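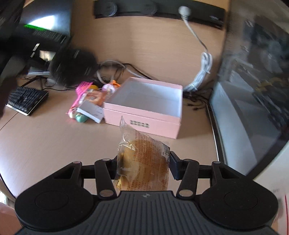

Wrapped cake or bread roll in the hand gripper, pink box on the desk behind.

2023-06-07

Back at the desk with the hand gripper, doing the pick-up-and-put-in-the-box job again, and I can't say I believe in it any more than I did last month. The arm over at Echevarría is still locked out. It closed on a packet of bread yesterday and kept closing. The log says the fingers were open the whole time. The bread says otherwise, and so does the finger mount, which has a crack in it now.

The Drollik support note came in overnight. Their view is that the arm did what the training clips told it to do, so the clips must be bad. Very handy for Drollik. I wrote back asking why the force limit didn't step in, whatever the clips said, and got a link to the manual page I had already quoted to them. I would like one person over there to tell me plainly what stops the fingers if the width number is wrong. A limit that only works when everything else is working is not much of a limit.

Still, I have to admit the clips are not clean. I went through the Mavix export this morning. The set has 3,778 clips, and 191 of them show a finger width that never moves from start to end, while in the video the fingers plainly open and shut. Those got through the check because the check looks for missing numbers and a frozen number is not missing. I wrote that check. I remember being pleased with how fast it ran.

The stuck ones all sit in the later part of the set, after the update. That means up to 2,264 clips I can't really vouch for, even the ones that look fine, because a number can stick for half a second and come loose again and you would never catch it by skimming. Lorau wants to drop the 191 and retrain tonight. I said no. They said the loss curve looks good. It looked good before the crack too.

So today was for trying to make it happen on purpose. Same small stuff we always use, because I didn't want to change two things at once: the cake, the bun, the flat bread in its wrapper, the toy. Close, lift, carry, let go, with the width printing on the screen while I did it. I hate working like this, one eye on the numbers and one on my hand. My wrist was sore before lunch.
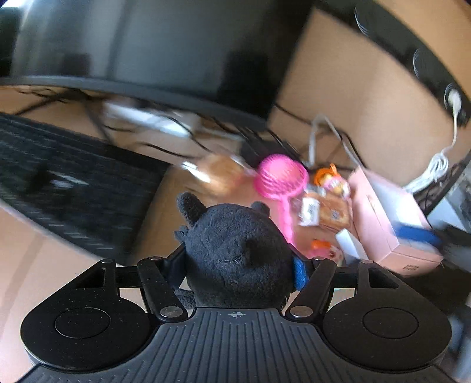

The soft things are what bother me most. With something stiff, you know where the fingers ought to stop, so a wrong number stands out. With a plush toy you can squeeze a little or a lot and both look like a proper hold. Same for anything baked. If the width sticks on one of those, the clip looks perfectly fine to a tired person at the end of the day, and the arm learns that a hold is a hold at any width you like.

I got it to stick four times. Every time was after a quick close, and every time it came back when I opened the fingers all the way. I was all set to blame the cable and swapped it, and it stuck again on the new one. So not the cable, or not only the cable. I don't trust four cases to tell me anything about the cause. Drollik will say I'm closing too fast. People close fast. That is how people pick things up, and it's the reason we record by hand at all.

Then there is the update itself. The release note says "improved smoothing." I have come to dread that word. If the smoothing holds the last good value when the reading gets jumpy, then a quick close is just where it would hold, and it would do it without a single warning. I can't prove that yet. I asked for the old version to compare and was told it's no longer offered, which did nothing for my mood.

Wrote up the following for Lorau before I left: arm stays locked out, no retrain, old check pulled, new check compares the width against the video and fails the clip if they don't agree. They answered that this might push the demo into July. Fine. The demo has someone standing next to the arm handing it things – that is in the plan, I didn't make it up – and I am not going to sign for a hand in reach of those fingers on the strength of a number that freezes when you hurry.

Tomorrow: slow closes only, same objects, see if it ever sticks. Then the other gripper. Ask again for the old version. Ice the wrist.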